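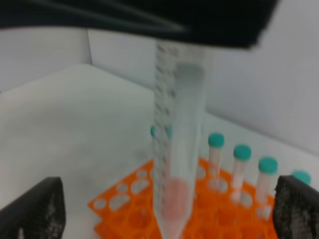 Pink liquid in the tip of a conical tube.

About Bileo

Hi, I'm Kiri Costigan, and I teach grown-ups how to read the science news without getting a headache. Bileo is my little evening school, and I run it with Teresa Meireles, who used to edit a gardening magazine and still can't leave a comma alone (I'm very grateful for that!).

I started it after my dad kept mailing me clippings with "is this true??" written in the margin. I'd sit down with each one, look up the study, and write him back, and after a while his neighbors wanted letters too. Those letters turned into our first course, and 1,629 people have taken it with us so far.

We meet online, in small groups, with plenty of time to chat. You bring an article that bugged you and we pull it apart together – who was studied, for how long, what got left out of the headline. No math beyond percentages, I promise.

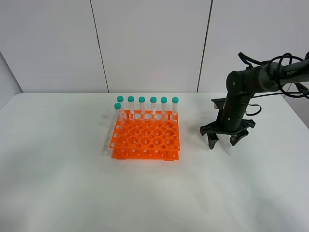
What you'll get

The basic course runs through November, and then we take a break until the new year. You also get our newsletter, Serkton, which goes out to 2,834 readers and is mostly Teresa and me arguing about coffee studies. Old issues are free, so go ahead and poke around in those first.

Want to join us? Drop me a line through the contact form. I answer every message myself, usually after dinner.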